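Support-hand scheduling

Support-hand scheduling is a method in robot manipulation for deciding, during a task performed by a two-armed robot, which hand holds an object still and which hand acts on it. It belongs to the wider family of bimanual imitation learning methods and is used mainly with multi-fingered hands handling household containers such as bottles, jars and tubes.

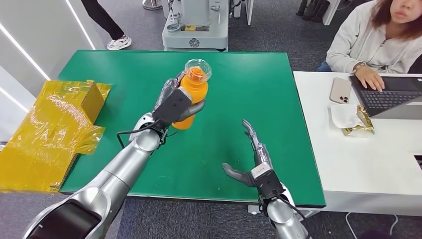 Two-armed robot at a green work table, the left hand gripping an orange bottle with a clear cap and the right hand open.

The method was first put together in the Lillia project and later reimplemented, with changes, by the Breten group. It is sometimes called role scheduling, although that term is also used for the unrelated problem of dividing work among several mobile robots.

Background

Most everyday containers need two hands. One hand resists the force that the other applies, and if it lets go early or grips in the wrong place the container slips, tips or turns along with its lid. Early two-armed systems handled this by fixing the roles in advance: the left arm held, the right arm worked, and the object was placed so that this would succeed. Fixed roles are simple to program but fail when the object starts out on the wrong side of the table or when a task calls for the roles to switch partway through.

Policies trained end to end on human demonstrations removed the fixed roles but brought a different difficulty. Because a single network produced commands for both arms at every step, small errors in the moving arm tended to leak into the arm that was supposed to be still. Operators described the result as a supporting hand that drifts. With a rigid parallel gripper the drift is often harmless. With a five-fingered hand it changes the contact points, and a grasp that was stable at the start of a motion may not be stable at the end of it.

Support-hand scheduling treats the choice of roles as a separate decision, made at a slower rate than the motor commands.

Method

The controller has three parts: a scheduler, a support policy and an action policy.

The scheduler is a small classifier that takes the current camera images, the joint positions of both arms and the motor currents of both hands. It assigns one of four labels: left supports, right supports, both act, or both idle. A label is held until the scheduler has produced a different one for several consecutive steps. This delay prevents rapid switching when the images are ambiguous, for instance when one hand passes between the head camera and the object.

The support policy controls whichever hand has been assigned to hold. It does not receive the full action target. It receives the pose of the hand at the moment the support label began and a force estimate derived from the finger motors, and it outputs small corrections around that pose. The arm is kept stiff along the direction in which the load is expected and softer in the others. The fingers are allowed to tighten freely but may loosen only at a limited rate.

The action policy controls the other hand. It is a conventional visuomotor policy that predicts a short sequence of future poses from images and joint positions. Its inputs are expressed relative to the supporting hand instead of the robot base. A bottle held 10 centimeters further forward therefore looks much the same to the policy, provided the grasp is similar.

When the label is "both act", a joint policy takes over and the two single-hand policies are suspended. This happens during handovers and when a wide object is lifted with two hands. The joint policy is the least reliable of the set, and later work has tried to keep the time spent in it short.

Waiting posture

A hand that has no role yet must be kept somewhere. In the original Lillia controller the idle hand returned to a fixed position at the side of the table. This was safe but slow, and the long approach that followed was a frequent source of missed grasps. The present convention is a raised waiting posture: the hand is held open above the table on its own side, fingers spread slightly, close enough to reach the object in one short movement and far enough away to leave it visible to the head camera. The posture is learned from demonstrations along with everything else, but a minimum distance from the supporting hand is enforced in software.

The waiting posture also serves as a marker in the data. Annotators label the start of an action segment from the moment the hand leaves the posture, and this has proved more consistent between annotators than labeling from first contact.

Training data

Demonstrations are collected by teleoperation, with a human operator driving both arms and all fingers. The Lillia set contains 1409 demonstrations of container tasks. Objects are chosen to vary in diameter, stiffness and surface, and transparent parts are included on purpose. Clear caps and lids are difficult for depth cameras, which tend to report the surface behind them, and reflections from plastic film on the table can be mistaken for edges. The method uses color images only for this reason.

Tables are not cleared between episodes. Packaging and other flat items are left within view, and their positions change from one session to the next. Policies trained on a clean table were found to reach toward stray packaging when it was introduced later, and the Sandberg benchmark (see below) now requires at least one unrelated item on the work surface.

Role labels are added after collection. Each episode is segmented by hand, and the scheduler is trained on the segments. Attempts to infer the labels automatically from hand speed have given mixed results, chiefly because a supporting hand that adjusts its grip can move as fast as an acting hand that is aligning itself with a lid.

Results

The method is usually reported on the Sandberg container benchmark, which includes picking, uncapping, pouring and reclosing. In the first published comparison, each controller was run for 222 trials with the same robot, the same hands and the same object set. A single-network baseline completed 50 percent of the uncapping trials. Fixed roles did better when the object began on the favored side and worse otherwise. Support-hand scheduling completed over 54 percent, a modest gain overall, but the failures were distributed differently: dropped or tipped objects became rare, and most of the remaining failures came from the action hand missing the cap or closing on it off center.

The Breten reimplementation replaced the hand-tuned stiffness settings with learned ones. It reported fewer slips on soft bottles and no measurable change on rigid ones. The same group found that removing the loosening limit on the fingers undid most of the benefit of the support policy, even with every other part left in place.

Limitations

The scheduler is trained on a closed list of labels and has no way of expressing partial roles. A human opening a tight cap commonly turns both wrists in opposite directions, and this does not fit the division into a holding hand and an acting hand. Such motions fall to the joint policy.

Force estimates taken from motor currents are coarse at low loads. A thin-walled bottle can be visibly squeezed before the estimate changes, so grip limits have to be set by object class. Fingertip sensors would address this, but they add wiring to a hand that already has a cable running along the wrist, and cable routing restricts how far the forearm can rotate. Several failures in the Sandberg trials were traced to a wrist cable catching on the edge of an object.

Switching roles in the middle of a task remains slow. The consecutive-step rule adds a pause at every change, and a handover followed by an uncapping motion contains at least two. Shortening the rule makes the pause less noticeable but increases the number of false switches.

Related approaches

Leader-follower control also assigns different roles to two arms, but the follower there copies or mirrors the motion of the leader and does not act as a brace. Grasp stabilization methods improve the hold of a single hand and can be used inside the support policy. The Timano controller takes a different route and keeps one network for both arms, adding a penalty during training for any motion of a hand that is in steady contact with an object. It needs no role labels. On short tasks its results are close to those of support-hand scheduling, while on longer sequences - pour, set down, reclose - it loses track of which hand should be still.

See also

Bimanual manipulation
Dexterous hand
Imitation learning
Impedance control
Teleoperation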